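Speaker notes: Packing and presenting small parcels
Kevari Distribution Centre, Room 304
Session 2 of the induction program
Presenter: Dalal Darwish. Questions and follow-up: Fares Mansour.

Opening (allow 5 minutes)

Good morning, and thank you for coming. The first session dealt with receiving stock and putting it away. This session deals with the parcel itself, from the moment an order reaches the packing bench to the moment the closed box is ready for its label.

Mention that the written procedure is in the blue folder on each bench. Staff do not need to take notes on box codes, as these are printed on the shelf edges.

Choosing the box

Kevari keeps eight sizes of carton. Most orders from the Codine and Ondus ranges fit into the shallow sizes, and the deeper ones are kept for mixed orders. Ask the room how they would choose a carton for a single flat item. The usual answer is the nearest one to hand. Explain that an oversized carton uses more filler, takes up more room on the pallet and is more easily crushed in the middle.

The item should sit flat with a finger's width of space on every side. If the lid has to be pushed down to meet the walls, go up one size. If the item slides when the carton is tilted, add paper at the ends first, then along the sides.

[Pass the two sample cartons around the room. Collect them before moving on.]

Filling and closing

Paper filler is to be crumpled loosely. Tightly balled paper leaves hard points that can mark a finish, and we have had returns from De Bruijn for exactly this reason. The packing slip goes on top of the filler, face up, and is the last thing in before the lid comes down.

Close the carton on a flat surface. Run the palm of the hand along the lid from back to front. A bulge means that something underneath needs to be moved, and the carton should be opened again. Tape is not a remedy for a lid that does not sit level.

Pause here for questions about returns. Fares will take any that concern individual accounts after the session.

The position of the box on the table

Staff who come from other sites often ask why we are particular about this. A box placed close to the front of the table can be reached without leaning, and its lid can be checked from above. Keep the rest of the surface clear. Knives, tape and spare slips belong on the side shelf — never beside the parcel, where they can be swept into the next carton.

Show the slide.

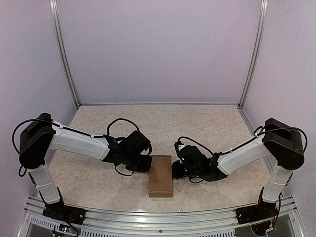
Slide 8. Closed carton near the front centre of the table, long sides running from back to front.

Give the room a moment to look. Draw attention to the direction of the carton, with a narrow face toward the front of the table. Point out the plain brown top, which leaves the whole lid free for the label. The open area of table behind the box is where a second carton would wait its turn.

Ask for a volunteer to set a sample carton on the demonstration table in the same way. Correct the angle if needed and thank them.

Labelling

The address label goes on the broad top, square to the edges, and must not cross a seam. Handling stickers go on a side wall. Old labels on reused cartons must be removed or fully covered, including any barcodes, as the scanners at dispatch will read whichever code they meet first.

Sunday dispatch closes at 2 p.m. Parcels finished after that time are placed on the holding rack and go out with the next collection.

Practical exercise

Participants work in pairs at the benches. Each pair packs one Ondus order and one mixed order, then exchanges cartons with the neighbouring pair for checking. Dalal and Fares will move between the benches. Remind everyone to put unused paper back in the bin under the bench and to return knives with the blade closed.

Attendance sheets are by the door. The third session, on pallets and wrapping, will be held in this room in June.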